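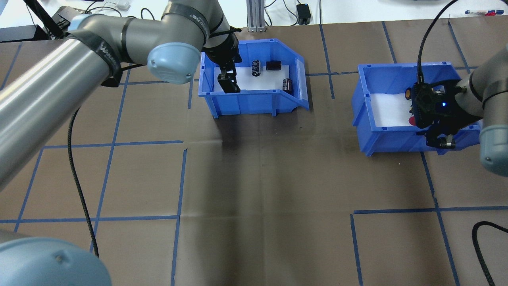 Parts sorting gets its own data drive this month, and the bench has hardly been quiet since Thursday. The Plorkley project needs a model that can look into a bin of mixed electronic parts, choose one, and pick it up without dragging its neighbors along. To learn that, it needs to watch a lot of picks, so we are making them!

The setup is two arms, blue bins and a work surface papered in brown and marked off with blue tape. The tape grid has turned out to be a great little tool. Before each episode the operator gets a start card naming the cells where the bins should go, and we move them around between episodes so the model can't simply memorize one spot.

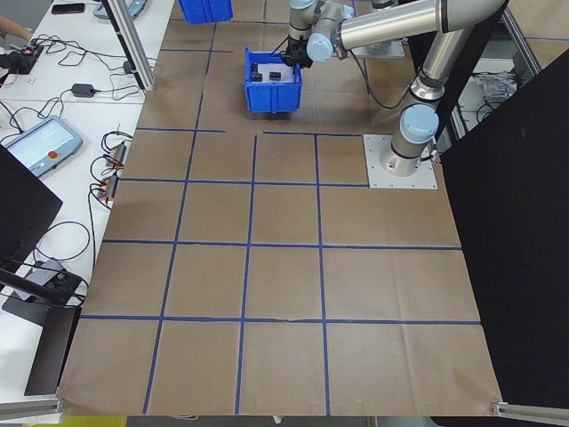 We have 746 episodes saved so far, and 351 of those have been through review. Iulian Lungu is leading the review and has been wonderfully picky about it. An episode gets one of two labels, clean or recovered. Recovered means the fingers missed or slipped and the operator went back in and got the part anyway. We used to throw those out. Now we keep every one, and the early training runs at Buzatu (our small compute room down the hall) already look steadier on second tries.

Capacitors are still the tricky ones – they roll, and a standing one wants a different approach from one on its side.
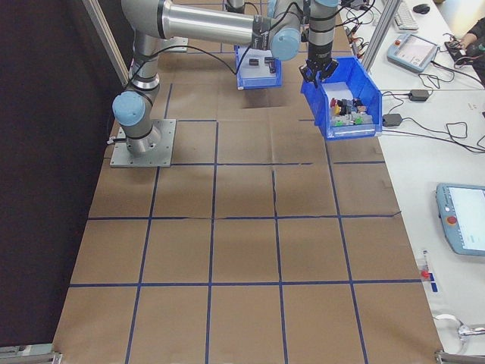
The small colorful pieces are a different kind of fun. They pile up, they hide each other, and two people looking at the same bin will often go for different parts. We want that variety in the set, so please don't copy the person who had the shift before you. Pick what looks easiest to you and go at your normal speed. A pause to think is fine, too.

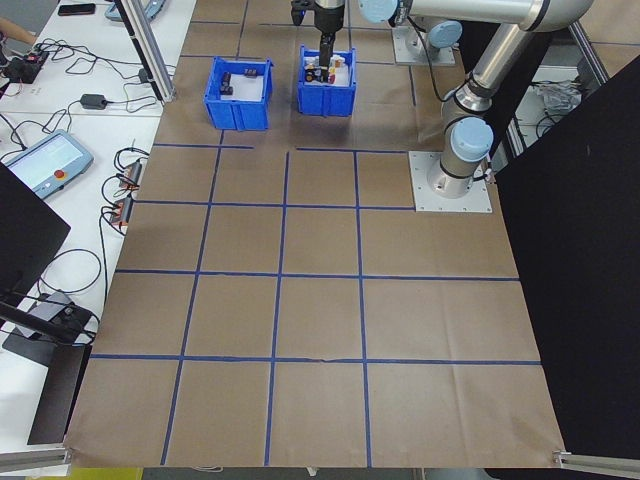 Next up are 100 episodes with the bins swapped left for right, then a first batch with the lights turned down. If you've finished the Grekholm safety training and want a session at the controls, morning slots are open through July. New operators are very welcome, and your practice picks count as long as they pass review.

Pluramby Newsletter | Contact the editors | © Pluramby | Back to top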